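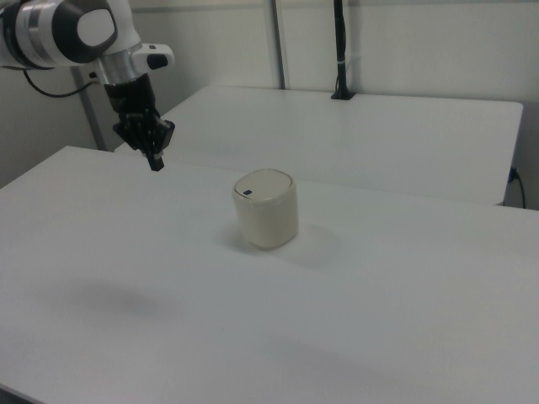 白桌面

**标题：白色桌面到底能不能买？用过的进来说句实话**

**糯米滋没有滋** 楼主 发表于 2019年9月1日

急，今晚想下单。

情况：租的房子快到期，新租的地方有个小书房，朝西，窗户挺大。想换张正经书桌，现在用的是折叠桌，打字都晃。看上一张白的，Cladia家的，长110高76，连腿带抽屉。还看上一张同款胡桃色的，价格一样，就是店里那张胡桃色看着有点显老气。

纠结的点：

- 我喝咖啡，喝茶，偶尔在桌上吃螺蛳粉（别骂）
- 写字用钢笔，墨水会漏
- 下午西晒，怕晃眼，也怕晒黄
- 但是白的好看啊，真的好看，房间小，深色怕压得慌

搜了一圈，不是软文就是吵架。有人说白桌子两年黄成牙，有人说用了好久跟新的一样。我都快看傻了。

求真用过的说说。材质、怎么擦、黄不黄。谢谢各位，在线等，边收拾东西边刷。

---

**老周不老**

别买。完。

---

**糯米滋没有滋** 楼主

回复 老周不老：

多说两句呀大哥

---

**老周不老**

行，多说两句。

之前一张白的，烤漆。头半年漂亮。后来搬显示器，底座一拖，一道。键盘脚垫，黑色那种橡胶，压久了底下印两个灰印子，擦不掉，酒精也不行。后来索性铺了张大桌垫，铺完我就想，我花钱买个白桌面图什么呢，天天看的是灰毡子。

还有头发。掉一根看见一根。对中年男人不友好。

现在用的橡木色贴皮，脏不脏看不出来，心静。

---

**青团要吃咸的**

我跟楼上相反，我就是因为看得见脏才买白的。。。深色桌子落灰更明显好吗！我爸妈家那张黑胡桃，早上擦完下午太阳一照，一层毛。白的反而藏灰，藏不住的是液体和头发。

所以要看你怕哪种脏。灰多选白，手欠爱洒东西选木色。

橡胶印那个我也有，这个没办法，是胶里的东西跑到漆里去了，擦不掉很正常。买回来第一天就给所有脚垫下面贴毛毡，鼠标垫也别买黑橡胶底的，或者时不时挪一挪。

---

**W_图纸画不完**

做柜子的，路过。

先问清楚什么材质，光说“白”没法聊。市面上白桌面大概这么几种：

**三聚氰胺饰面板**。就是最常见那种，便宜，耐磨，耐烫一般，不太容易黄。弱点在封边，封边条没封好，水进去就鼓。鼓了没救。

**烤漆**。好看，尤其哑光的，摸着舒服。怕划，怕拖。白色的见光会变，好漆慢，差漆快，朝西的窗自己掂量。

**PET、PVC膜类**。吸塑的那种，便宜的容易翘边，靠暖气的别想。

**防火板（HPL）**。实验台、奶茶店台面那种路子，耐操。丑一点点，边上有条黑线，有人讨厌有人喜欢。

**石英石、岩板**。重，冷，冬天胳膊放上去你就知道了。搬家的人别碰。

**实木刷白漆**。会裂缝，接缝的地方冬天开口，白漆底下露一条深色的线，强迫症会死。

楼主把商品页那行材质发出来，不要发宣传图，就那行字。

---

**糯米滋没有滋** 楼主

哇谢谢！！我去翻

页面写的“桌面：优质E0级板材 环保饰面 厚18mm”

没了。就这些

---

**W_图纸画不完**

“环保饰面”等于没说。

大概率三聚氰胺，这个价位烤漆做不下来。问客服：是不是三聚氰胺浸渍纸，封边是PVC还是PP还是ABS，是不是激光或者PUR封边。客服答不上来的话让他去问工厂。工厂也不答，你就按最便宜那种估。

18厚的板，长110，中间没横撑的话放重东西会有点弯。看一下底下有没有梁。抽屉如果是挂在桌面底下的，承重又少一截。

---

**海边卡夫卡咖啡渣**

咖啡党来报到。白的三聚氰胺，用到现在，每天至少一杯，手冲，滴得到处都是。

结论：当场擦，没事。过夜，也多半没事，湿布敷一会儿就下来了。唯一一次下不来的是咖哩。咖喱！！姜黄！！黄了一小片，晒了几天自己又淡下去了，你敢信，太阳把姜黄晒没了。所以西晒也不全是坏事哈哈哈

螺蛳粉没试过，红油应该跟咖喱差不多，垫张纸吧。

---

**老周不老**

> 唯一一次下不来的是咖哩

所以就是会下不来嘛。

---

**海边卡夫卡咖啡渣**

回复 老周不老：

那你木色贴皮洒咖喱就没事了？只是你看不见而已

---

**老周不老**

看不见就是没事。我说的就是这个。

---

**青团要吃咸的**

笑死，这俩能聊一晚上

---

**墨水瓶底**

钢笔用户说一下墨水，这个前面没人提。

染料墨（大多数蓝、黑、彩墨）滴在三聚氰胺上，马上擦基本干净，留一点点淡影，拿牙膏轻轻打圈能去。注意轻轻，牙膏有磨料，擦猛了那一块会发亮，侧着看一个圆斑，比墨还难看。哑光面尤其。

颜料墨、碳素墨，干了就是干了。别试。垫东西。

红墨水比蓝墨水难搞得多，批作业的同学注意。我有一个印子就是红的，在右手边，每次看到都心烦。

烤漆面不要用牙膏！！不要用魔术擦！！魔术擦就是超细砂纸，谁用谁后悔。

---

**住在隔壁的猫**

魔术擦擦白桌子我擦了好几年了啊，没觉得有事？

---

**墨水瓶底**

回复 住在隔壁的猫：

你拿手机手电贴着桌面侧着照一下。

---

**住在隔壁的猫**

。。。

我恨你

我本来很幸福的

---

**W_图纸画不完**

哈哈哈哈哈 亮面的还好，哑面的一擦就“抛光”了，整张擦均匀也行，当它是半哑

---

**Adi Ngui**

我说说晒黄。

上一个住处也是朝西，桌子顶着窗放。白桌，便宜烤漆。夏天过完，我把台灯底座挪开，底下一个白圆。其余地方全偏奶油色。不是脏，擦不掉，就是颜色变了。平时看不出来的，因为整张一起变，你没有参照。一挪东西就露馅。

后来搬走，桌子送楼下邻居了，他说奶油色好看，温馨。所以看人。

建议：桌子别顶窗，侧着放，窗在左手边（右撇子的话）。挂一层纱帘也有用。还有就是东西别老放一个位置，隔阵子换换，让它黄得均匀一点，笑。

---

**糯米滋没有滋** 楼主

回复 Adi Ngui：

白圆圈那个画面感太强了。。。我房间只能顶窗或者背窗，侧着放门打不开

背窗的话屏幕反光是不是很难受

---

**Adi Ngui**

背窗屏幕反光，顶窗眼睛对着太阳，都难受，挑一个。我会选顶窗加百叶帘，下午放下来。

别背窗，视频会议的时候你是一团黑影，同事会以为你是证人。

---

**显示器支架本架**

晃眼的问题我认真讲一下，前面都在说脏。

白桌面反光是真的。亮光白别买，谁劝都别买，下午太阳进来跟坐在雪地里一样，看屏幕要眯眼。台灯也一样，灯珠在桌面上有倒影，看书时候那个亮点正好在书旁边，特别烦。

哑光白好很多。差别大到可以当两种桌子看。

晚上写东西，白桌面配白纸，说实话有点缺对比，纸边都找不着（我近视深）。我铺一张浅灰的桌垫，够用。

另外灯要选侧面照过来的，别从正前方打。色温低一点。4,000K的我用着刚好，再高白桌子就发青，像牙科。

---

**老周不老**

又一个铺桌垫的。你们这些人买白桌子，最后都铺桌垫。

---

**显示器支架本架**

回复 老周不老：

桌垫只盖中间一块啊，四周还是白的，好看的是四周

---

**青团要吃咸的**

+1 桌垫是桌垫，桌子是桌子。穿白鞋还套袜子呢

---

**老周不老**

袜子在鞋里面。

---

**青团要吃咸的**

……算了

---

**Ada Rizzi**

抱歉中文打得慢。我开过一个小小的陶艺教室，桌子全是白的。说一下很多人用的情况。

我们用HPL那种。陶泥、釉、小朋友的水彩、胶水，什么都有。每天结束用湿海绵，再用干布。不用任何清洁剂。坏的地方永远是边和角，桌子中间没有坏过。边上的白条先掉，然后里面的板吸水，变胖。

所以我的意见：看边，别看面。买之前用指甲摸一下封边，如果可以感觉到一条台阶，以后会在那里掉。

热熔胶滴到上面，等它冷，用塑料卡片推，整个掉下来。很开心的感觉。

---

**糯米滋没有滋** 楼主

回复 Ada Rizzi：

中文很好呀！！“变胖”哈哈哈哈记住了

店里那张我明天再去摸一下边

---

**W_图纸画不完**

楼上Ada说得对，行里也是这句，板子坏都是从边坏。

补一句，走线孔也是边。很多桌子开了个圆孔，塞个塑料盖，孔壁里面根本没封，水杯一倒全往那儿流。自己买点透明硅胶抹一圈，几块钱的事。

---

**麦子地**

有人买过Wument家的白桌吗，看到在打折，页面也说哑光

---

**住在隔壁的猫**

回复 麦子地：

买过，退了。说是哑光，到手半亮不亮的，而且是偏蓝的白，跟我的白柜子放一起，柜子显得脏。

对了这个很重要！！白有好多种！！暖白冷白，放一起谁黄谁尴尬。楼主家里有别的白家具的话拿张A4纸去对一下。拿纸去店里对，再拿同一张纸回家对。我吃过亏的。

---

**麦子地**

啊这。那算了

---

**糯米滋没有滋** 楼主

A4纸这招好。我有个白书架，房东的，已经有点偏黄了……那我买新白桌是不是反而显得它更黄

---

**住在隔壁的猫**

会。

---

**老周不老**

胡桃色就没这问题。

---

**海边卡夫卡咖啡渣**

周哥你是卖胡桃的吧

---

**老周不老**

我用的橡木色，看帖不仔细。

---

**半夜写论文的鱼**

顶着ddl来回一个。

深色浅色都用过。说心情。白桌子开着台灯写东西，人比较醒。深色桌子坐久了想睡，也可能是我本来就想睡。但是白桌子乱起来特别乱，一支笔一张便利贴都跳出来，你会忍不住收拾，然后论文就没写。深色的乱一点没那么扎眼，能糊弄。

所以看楼主是爱收拾还是爱糊弄。我爱糊弄，我现在用白的，痛苦。

---

**糯米滋没有滋** 楼主

回复 半夜写论文的鱼：

我是收拾五分钟乱一星期那种

快去写论文！！

---

**W_图纸画不完**

高度还没人说。76对女生可能偏高。楼主多高？打字的时候手肘要能平放，肩膀别耸。桌子锯不了腿就只能升椅子，椅子升了脚悬空，得垫脚。白不白的还能忍，肩膀疼忍不了。

---

**糯米滋没有滋** 楼主

一米六不到，呜呜。那确实高了？折叠桌就矮一点，我一直以为是折叠桌太矮

---

**显示器支架本架**

高了。要么买脚踏，要么装键盘托。键盘托占腿的位置，下面有抽屉的话装不了。

其实可以看桌腿和桌面分开买的。Wijaya有单卖桌腿的，高度能调，板子自己另外配。板子去找打柜子的师傅裁一块，想要什么白要什么白，封边也能指定。总价不一定贵。

---

**W_图纸画不完**

支持。裁一块三聚氰胺哑白，让师傅用PUR封边，四个角要个小圆角，不然大腿会撞青。板加厚到25，中间就不弯了。

唯一麻烦是等。有的店要排单。

---

**青团要吃咸的**

我就是这么配的！排单跟我说最多18天，真的压着最后一天到的，气死，那段时间在窗台上办公

不过到手以后很满意，圆角真的很重要，求求大家都要圆角

---

**鞋柜第三层**

Woker那个升降的白桌有人用吗

---

**Adi Ngui**

回复 鞋柜第三层：

我现在用的就是。桌面还行，哑的，手汗重的时候前沿会有点发灰，湿巾一擦就掉。升降头一个月天天站，后面就一直坐着了。你要是问值不值，看你站不站。

升起来的时候线要留够长，我扯掉过一次网线，开会开到一半。

---

**鞋柜第三层**

收到，我肯定不站，不买了，省钱

---

**墨水瓶底**

手汗发灰那个我也有，就手腕那条。小苏打兑水成糊，敷一会儿再擦，别搓。小苏打也算有磨料的但是很软，我用到现在没出亮斑。前提是三聚氰胺。烤漆还是老老实实中性洗洁精。

汇总一下去污吧，省得后面的人爬楼：

| 什么东西 | 怎么弄 | 别怎么弄 |
|---|---|---|
| 咖啡、茶 | 湿布敷一下再擦 | 干搓 |
| 咖喱、红油 | 洗洁精，剩下交给太阳 | 漂白水泡，封边会完 |
| 染料墨水 | 马上擦，残影用一点点牙膏 | 牙膏用在烤漆上 |
| 记号笔 | 酒精棉片，按着吸 | 酒精大面积抹烤漆 |
| 热熔胶 | 等凉了用卡片推 | 趁热抹 |
| 橡胶脚印 | 没救，提前贴毛毡 | 折腾 |
| 手汗灰 | 小苏打糊 | 钢丝球（真有人用） |

---

**住在隔壁的猫**

补充：不干胶标签残胶，吹风机吹热再撕，剩的用橡皮擦搓，普通橡皮就行

还有，不要用湿巾代替抹布长期擦，有的湿巾里有润肤的东西，擦完一层膜，更粘灰。我就是，越擦越花，还以为桌子坏了

---

**海边卡夫卡咖啡渣**

收藏了这个表

墨水瓶底yyds级别的认真

---

**老周不老**

一张桌子要一个表来伺候。

---

**墨水瓶底**

回复 老周不老：

木色也是这张表啊。。同一种板，印的纸不一样罢了

---

**W_图纸画不完**

这句是对的。同一种饰面，白的和木纹的性能一样，擦法也一样。差别是白的看得见。

老周那张如果是实木贴皮，那反倒更娇气，贴皮怕水怕烫，杯子底会留白圈。

---

**老周不老**

……有一个。右上角。我放了盆绿萝盖着。

---

**青团要吃咸的**

哈哈哈哈哈哈哈哈哈哈哈

---

**海边卡夫卡咖啡渣**

绿萝：我承受了太多

---

**老周不老**

笑什么，绿萝净化空气。

白圈据说用熨斗隔着毛巾熨能下去，没敢试，有人试过吗

---

**W_图纸画不完**

低温，不开蒸汽，隔棉布，几秒一抬，可以试。水气困在漆里的那种能赶出去。要是已经烫伤胶层了就没用，还可能起泡。先想好那盆绿萝够不够大。

---

**麦子地**

问个跑题的，你们桌上有小孩画画的怎么办，我家这个蜡笔直接上

---

**Ada Rizzi**

蜡笔：先用塑料卡片刮走厚的，然后一点点食用油在布上，圆圈擦，最后洗洁精。小朋友自己擦也可以，他们喜欢擦。

---

**麦子地**

他不喜欢擦，他喜欢再画。。谢谢，我试试油

---

**糯米滋没有滋** 楼主

回来了。吃了个饭。爬完楼，信息量好大

目前想法：

- 亮光白排除
- Cladia那张先不下单，高度不合适，边也没摸过
- 在考虑配腿+裁板，哑白，25厚，圆角，PUR封边（抄作业）
- 但是书架偏黄这事……

要不干脆裁块浅灰？或者那种很浅很浅的米色

---

**显示器支架本架**

浅灰好用，我投浅灰。不反光，不显头发，橡胶印也看不太出来。

---

**住在隔壁的猫**

米色吧，跟黄书架能凑一家人

---

**半夜写论文的鱼**

浅灰会不会像办公室

---

**显示器支架本架**

回复 半夜写论文的鱼：

配木腿就不像了。还有你怎么还在这

---

**青团要吃咸的**

楼主明明是因为白的好看才来问的，问着问着问成米色了。想要白就买白啊！一张板子又不是结婚，过几年腻了单换一块板，腿留着。

我投白。暖一点的白。

---

**W_图纸画不完**

青团这个说法可以的。配板的好处就是板能换。

暖白去师傅那儿要色卡小样，拿回来放书架旁边，早上看一次，下午西晒的时候看一次，晚上开灯再看一次。小样一般不要钱，顶多押点。别看手机照片，照片里的白都不准。

---

**糯米滋没有滋** 楼主

好！！就这么办。明天去要小样，今晚不下单了，省得冲动

书架那边我也拿小苏打擦擦看，说不定根本不是黄就是脏

---

**Adi Ngui**

擦一个角先看看，万一擦出一块白的，你就得全擦完了。

---

**糯米滋没有滋** 楼主

……晚了，已经擦了一个角

是脏

---

**住在隔壁的猫**

哈哈哈哈哈哈哈那你今晚有事干了

---

**老周不老**

擦完记得看书架背面。

另外楼主你师傅要是能裁橡木色，问下价，替我问的。

---

**糯米滋没有滋** 楼主

回复 老周不老：

行，帮你问。尺寸发我

---

**老周不老**

长宽等我量一下，得先把绿萝搬开。

---

**鞋柜第三层**

蹲一个小样结果，楼主要到了发个色号，我也想要暖白，11月搬家，来得及

---

**糯米滋没有滋** 楼主

好的好的，要到就发。先去擦书架了，还有四层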